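克洛茨卡(Clodska)衣物整理与折叠作业研究
招募参与者及兼职整理员

项目编号:272
发布单位:巴内尔(Banell)家居作业研究室
项目负责人:Gunvor Granström
现场联络:Edgardo Soriano
报名截止:6月27日

一、招募背景

本研究室承担家用纺织品整理作业的标准制定工作。前期已完成毛巾、床单、T恤等平面类织物的折叠规程,本期进入带帽、带拉链、袖口有松紧的外套类衣物。

外套类衣物与平面类织物的差别主要在三处。第一,帽子与领口部分层数多,摊平时容易自行回折,里料外翻。第二,拉链有自身刚度,折线若与拉链斜交,叠好的衣物放置后会弹开。第三,松紧袖口收拢后直径小于袖管,袖子无法完全压平,叠入衣身后形成局部凸起,影响码放高度。

现行规程的第5版由本室与拉蒙内蒂(Ramonetti)洗衣服务共同编写,其外套部分仅有文字说明,对起始状态没有规定。实际作业中,衣物从烘干筐取出时多为揉皱、半摊开的状态,不同人员的首个动作差异较大。本次招募的目的,是收集不同经验水平的人员从揉皱状态开始整理外套的完整动作顺序,用于修订第6版规程。

二、招募岗位

甲类:研究参与者
每人参加2次作业,两次之间间隔不少于五天。不要求专业经验,左利手、右利手均可报名。左利手人员在以往样本中比例偏低,同等条件下优先安排。

乙类:兼职整理员
聘期三个月,每周到岗三个半天。负责样衣的准备、复位、检查和记录,并协助现场联络人安排参与者入场。

两类岗位不可同时申请。曾参加5月份毛巾折叠作业的人员可以报名甲类,需在报名表中注明。

三、作业内容(甲类)

每次作业包含9件样衣,逐件进行。样衣为薄型带帽外套,前襟全长拉链,材质以轻薄化纤面料为主,尺码不一,含儿童尺码。样衣由整理员按固定方式放置到台面,参与者到位后听口令开始。

单件作业的要求如下。

1. 摊开。将衣身展开至前襟朝上,两袖向两侧伸出。袖子不要求严格水平,但不得压在衣身下面。

2. 理领。帽子和领口若有回折,先把里料翻回内侧,再将帽子放平。帽子向前折或向后折由参与者自行决定,同一次作业中应保持一致。

3. 理拉链。拉链起始状态可能为拉合、半拉或全开。参与者须先使两侧门襟对齐,再决定是否拉合。若拉合困难,可以跳过,由整理员记录。

4. 折袖。两袖依次折入衣身,先左后右或先右后左均可。袖口松紧部分不得拉伸定形。

5. 折下摆。下摆若有堆叠,先拉平再折。折叠次数不作限制,成品宽度应能放入台侧的收纳格。

6. 移放。双手托起成品放入收纳格,领口一侧朝外。

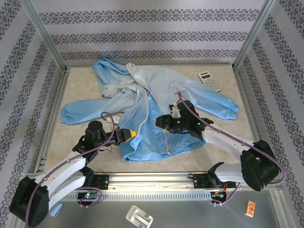
单件不设时间上限。参与者认为整理已经完成时口头报告“完成”,整理员随即记录结束时刻。中途允许推翻重来,重来不扣分,也不影响报酬。本研究关注动作顺序,速度仅作为参考量。

作业期间请勿与旁人交谈,勿用身体其他部位压住衣物,勿使用嘴、下颌辅助固定。个别人员在家中习惯将外套拎起抖开后再放下,此动作允许使用,但每件样衣以一次为限,并须在抖开后将衣物放回台面中部。

四、作业内容(乙类)

1. 样衣准备。每日开工前清点样衣,检查拉链头、袖口松紧、帽绳及缝线。帽绳一律抽出封存,避免缠绕。口袋须翻出检查,不得遗留纸巾、硬币等物。

2. 起始状态复位。按状态卡将样衣放置为指定的揉皱状态。状态卡规定领口朝向、两袖大致走向、拉链开合程度及下摆是否堆叠。复位后由另一名整理员核对。

3. 记录。记录表以纸质为主,每件一行,填写样衣号、状态卡号、开始时刻、结束时刻、首个动作、是否重来、备注。首个动作按代码填写:L为领口,X为袖,M为门襟,B为下摆,Q为其他。用时由现场人员当场换算并填入末栏。

4. 复检。成品放入收纳格后静置,再测量高度与宽度。高度取最高点,凸起部位须在备注中写明是袖口、帽子还是拉链所致。

5. 洗护。样衣每使用满规定次数后送拉蒙内蒂洗涤,回收时核对件数并重新编入样衣柜。不得自行熨烫。样衣的皱褶程度属于受控条件,熨烫后的样衣须退出本轮使用。

五、现有数据情况

截至本次招募,第272号项目已登记有效折叠记录2,087件,其中外套类占比较低,且多数来自有洗衣或服装零售经历的人员。无相关经历人员的外套记录不足以支撑分组比较,因此本次甲类名额向此类人员倾斜。

初步整理的结果显示,有经历人员的首个动作多为处理领口或门襟,无经历人员则多从离手较近的袖子开始。该差异是否随样衣尺码变化,目前没有结论。报名人员无须为此事先练习,也请不要参照上述内容调整自己的习惯。

六、报名条件

甲类:
年满十八周岁;
双手活动正常,近期无手部、腕部外伤;
对常见洗涤剂及化纤面料无过敏;
能够站立作业,中途可申请休息;
能听懂普通话口令。

乙类,除上述条件外:
能连续到岗三个月;
书写清楚,数字不潦草;
有洗衣房、服装仓库、酒店布草间或零售陈列经历者优先;
能独立使用卷尺和高度尺。

以下情况请勿报名:正在从事同类规程编写工作;直系亲属为本研究室在职人员;无法在规定间隔内完成第二次作业。

七、着装与个人物品

参与者请穿着袖口收紧或可以挽起的上衣,不佩戴手表、手链和戒指。指甲不宜过长,以免勾丝。长发须束起。手机和背包存入入口处储物柜,钥匙由本人保管。

研究室不提供护手霜。作业前三十分钟内请勿使用护手霜或含油脂的洗手产品,残留会改变手指与面料之间的摩擦,相应记录只能作废。

八、报酬与费用

甲类报酬按次计算,两次作业全部完成后统一支付。仅完成第一次者按单次标准支付,不发完成补贴。因研究室原因取消的场次照常支付。

乙类按半天计酬,每月结算一次。试用期为两周,试用期内报酬标准不变。具体标准随面谈通知一并告知。

市内公共交通费用凭票据报销,出租车和自驾停车费用不予报销。

九、记录与个人信息

每件样衣的记录以参与者代号保存,不写姓名。代号与姓名的对应表由项目负责人单独保管,修订稿定稿后销毁。参与者可在第二次作业结束前书面要求删除本人记录,已支付的报酬不追回。

规程第6版发布后,参与者可索取一份电子文本。文本的引用和转载须征得研究室同意。

十、地点与交通

作业地点为拉默斯(Lammers)楼二层东侧整理间。访客由北门进入,在门厅登记后领取访客牌。楼内货梯不对访客开放,需要使用无障碍电梯的人员请在报名表中注明,由Edgardo Soriano安排接引。

请提前十五分钟到达。迟到超过二十分钟的,当次名额顺延给候补人员,本人可另约一次。

十一、报名方式

报名表在门厅登记处领取,也可向现场联络人索取电子版。请写明以下内容:

姓名及联系方式;
申请类别;
利手;
有无洗衣、服装或布草相关经历,年限;
可到场的时段,至少两个;
是否参加过本研究室此前的作业;
过敏及手部伤病情况。

乙类申请人另附简历一份,不超过两页,无须附照片。

甲类按收到报名表的先后和分组需要安排,不设面试,入选者收到含场次和代号的确认通知。乙类须参加面谈及一次实操,实操内容为按状态卡复位两件外套并填写记录表。面谈由Gunvor Granström主持。

截止日以后收到的甲类报名表转入候补名单,乙类不再受理。未入选者的材料不退回,在本轮招募结束后统一销毁。

有关场次调整的问题,请联系Edgardo Soriano;有关规程内容的问题,请以书面形式提交项目负责人。

巴内尔家居作业研究室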